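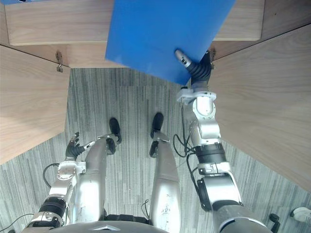 Blue board against the back panel of the nook, at a tilt.

12 Mar 2022

Dry, overcast, heating on low all day. Worked on the nook from after breakfast until the light went. Writing it down tonight while I still remember which edge was which.

Started with the panels. The left one has been catching my sleeve since it went in, so I went over its front edge with a sanding block and then again with a finer paper. The grain lifts if you push against it. I worked from the top down in long strokes and wiped off between passes. It is smooth to the hand now, although there is a short stretch near the bottom where I couldn't get the block flat because of the carpet, and it is still slightly proud there. I can feel it and I doubt anyone else will.

Then the question of square. I have suspected the back panel for a while. Put the long level against it upright, left, center and right. Left and center read true. The right side leans back by a small amount, enough to see the bubble touch the line but not cross it. The two side panels are both plumb. So the nook is slightly deeper at the top right than anywhere else, and anything flat that is fixed across the back will either follow the lean or show a gap. I checked the level by turning it end for end and got the same reading, which rules out the level.

The carpet doesn't help. It was laid before the panels, and the panels stand on it. Rosalie Holzer told me at the time that this would be a nuisance and that I should cut it back and stand the wood on the floor. I didn't want a cut edge showing if the panels ever came out again. She was right about the nuisance. The pile compresses under the weight, and not by the same amount everywhere, and I think most of the lean comes from that. When I press down on the right rear corner with my palm, there is a little give. On the left there is none.

Blue board next. It is flat and thin and very blue, more so in the nook than it looked at Camenzind, where it was leaning in a rack with a lot of other colors. The face is matte, and I am glad of that. The shop had a glossy version of the same thing and I am sure it would have thrown the ceiling light straight back out at whoever sat in there.

Tried it against the back panel several ways. Observations, in the order I made them:

Upright, bottom edge on the carpet. Looks wrong. The pile hides the lower edge unevenly and the line wanders.

Upright, raised clear of the carpet. Better. A strip of wood shows underneath and gives the eye something straight. The strip wants to be narrow.

Sideways, at seated eye height. This was the original plan on the sketch from Findemeck. It reads as a notice board in an office. I stood and looked at it for a while to be fair to the sketch, and it did not improve.

At a tilt. Only because that is how it passed through on the way to the next position, but it was useful: with a corner pointing down it became obvious how much warmer the wood looks beside the blue than beside the white paint in the rest of the room. I would not fix it that way.

Settled on upright and raised. I cut two spacers from an offcut so the gap underneath will be the same on both sides when it goes up for good. Marked the back panel in soft pencil at the four corners, very light, and put a strip of low-tack tape beside each mark so I can find them again. Measured the diagonals between the marks afterward. They disagreed by the thickness of the pencil line, so I left them.

Fixing. I have gone back and forth on this. Screws would be the reliable method and would pull the board into the lean at the right, where it would take up a slight twist. A thin sheet will tolerate it, but the heads would be visible and I don't like them on a plain color. The alternative is the Zorance adhesive pads, which have some thickness to them and could be doubled in the top right corner to make up the difference. I stuck a pad to the back of the board in a place that won't show, and another to the panel offcut, and will leave both until tomorrow evening. If the one on the board comes away cleanly and the one on the offcut doesn't lift the finish, I will use pads. The packet says to clean both surfaces and press firmly, and says nothing about wood with oil on it. The panels have had two coats — the second of them only last week — so the offcut is the test I care about.

Light. The nook is narrow, and anyone standing in it blocks the room light from behind. I tried the clip lamp on the front edge of the right-hand panel and it makes a hard shadow across the back. Moved it to the left, same shadow in the other direction. A strip along the top, aimed down, would be the correct answer. I looked at lengths and don't want to order until I know where the board's top edge will finish, as a strip above a matte surface will show every bump in it. Deferred.

Seat. No progress. The idea is still a plain box with a lid, loose, so that it can come out for the vacuum cleaner. The width between the side panels at carpet level is a little less than at shoulder height, and a box made to the wider figure would jam. Will make a card template of the floor area first, trim it until it drops in without touching, and build from the template.

Spent more time than I meant to on the costs. The ceiling I set in January was 1,000 for the whole corner, lamp included. The panels took most of it. With the board, the oil, the sandpaper and the pads I am still under, but the strip light will bring it close, and the box has to come from wood I already own. There is enough of the old shelving in the shed if the ends are sound. I looked at it from the doorway and didn't go in, as it was raining by then.

Rosalie phoned from Lestness about six. She asked what was going on the carpet side of things and I told her about the right rear corner. She suggests slipping a thin packer under the panel there, pushed in from the outside where the pile is thinnest, and checking the level again before doing anything with the pads. This is sensible and I should have thought of it before marking the corners. If the packer works, the marks will have to be redone, at least on the right. She may come over in May and would like to sit in it.

For tomorrow: packer, level, marks again. Check the test pads in the evening. Buy a finer pencil. The dust sheet needs shaking out, and the vacuum bag is full.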